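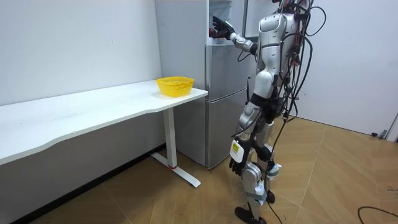 Fetch and Place: Final Report

Majdi Chidiac, Doina Petek, Noura Saliba
Project advisor: Piret Kazlauskienė

1. Goal

Our project was to get a full-size humanoid to take an item out of a refrigerator and put it in a basket on a desk. The work was done in the back room of the Stangate shared workshop between February and June. We did not design the robot. It came to us as a partly working frame with arms, legs and hands, and our job was the wiring, the hand control and the software for the task. In our notes the robot is called Dratden, and we use that name below.

2. Setup

The refrigerator is a two-door model and we only used the upper compartment. The lower door starts near desk height, and reaching below that made the robot lean too far. The yellow basket sits at the end of the desk closest to the refrigerator. We first had it at the other end, but then the robot had to take several steps with the item in its hand, and we dropped that from the plan in April.

The door is opened by a person before each run. Opening it with the robot was in the proposal. Jihad Issa, who runs the workshop, let us try it on an old cabinet first, and the hand slipped off the handle often enough that we took it out of scope.

3. Wiring

All power and signal lines leave the robot at the upper back and shoulders. We left them long so the arms could move through their full range. This works but it is untidy, and twice a loop caught on the elbow during a reach. Doina re-routed the right arm lines in May and added slack at the shoulder. The left arm still has the original routing since it does nothing in this task.

4. Control

The reach is split into 12 saved poses. The software, which we named Kanaletti, moves between them at a fixed speed and checks motor current in the fingers to decide when to stop closing. Foot positions are set by hand at the start. If the front foot is off by more than an inch the hand meets the shelf edge, so we put a mark on the floor.

Noura wrote the grip check. The first version used one current limit for all the fingers. The thumb motor draws more than the others, so it stopped early and the item tipped out. Each finger now has its own limit.

5. Results

We ran 24 trials in the final week. In 20 of them the item was lifted off the shelf and ended up in the basket. Of the four failures, three were grips that let go on the way to the basket and one was a cable pulling on the wrist. We did not test glass or anything with liquid in it.

A full run takes 9 seconds from the first pose to the release. Most of that is the turn toward the desk, which we kept slow because the torso sways when it stops.

6. What we would change

Shorter cables with a connector at the waist. A camera on the wrist, so the item does not have to be in the same spot each time. We also lost two weeks in March to a bad shoulder driver that we should have swapped out on the first day.

Parts list and pose tables are in Appendix A.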